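Print this article | E-mail this article
Comments (12) | Shares (42)

Sweet work at a pale table

The woman who runs the preserving class at the Wadis community kitchen in Trindton does not like to be called a teacher. She cooked in a school cafeteria for most of her working life and says she only shows people what she does at home.

"I got tired of throwing fruit out," she said. "We had two plum trees and a neighbor with pears. You either learn to put it up or you feed the wasps."

The class meets on September evenings in the back half of the old Baxter feed store. It costs nothing beyond what people bring, and most bring fruit. The kitchen supplies jars, lids and sugar. Sugar is the biggest expense. She buys it wherever it is cheapest that month, often at the Gralliveck market on the east side of town, and she is not particular about the label.

"White granulated is white granulated," she said. "I've bought the store kind, the kind with Chinese writing on it, whatever they have. I look at the weight and I look at the price."

She is more particular about how it is handled. Everything is weighed before the burners are lit, and the sugar stands on the table from the start of the evening so that people see how much of it goes in.

"They're shocked," she said. "They think jam is fruit. Well, it's close to half sugar the way I make it. If you want less, you can make less, but then it goes in the refrigerator and you eat it soon."

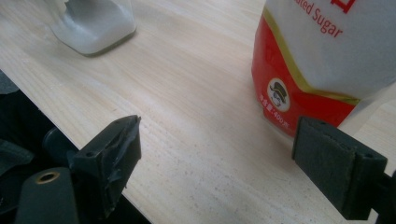 Granulated sugar and a white container on the table at the Wadis kitchen.

The table was the first thing the kitchen bought after the lease was signed. She had asked for stainless steel and was outvoted. She has come around to the wood, with some complaints.

"It shows everything," she said. "You get little specks and smudges and you think you've wiped, and then the light comes across it and you haven't. I keep a damp cloth for sugar and a dry one for after. Sugar you can't leave. It gets tacky and then your sleeves stick."

Opened bags do not go back on the shelf. What is left at the end of a class gets poured into something with a lid and a date on it. She learned that in the cafeteria, where a single torn bag brought in ants that took 12 days to clear out.

The kitchen put up 3,000 jars last year, counting the chutney, which she had her doubts about. A good part went to the food pantry two doors down. The rest went home with the people who made it.

Asked what beginners get wrong, she said they stir too much and walk away too soon. She also said they buy fancy jars.

"Use plain ones," she said. "Buy new lids. Write on the lid what it is, since in February plum and blackberry look the same."

There is room for eight at each class and a waiting list of 40. She has been asked to add a morning session and has not decided. Her knees are bad, she said, and the floor is concrete.

Pears are next, if the neighbor's tree holds up.

Print this article | E-mail this article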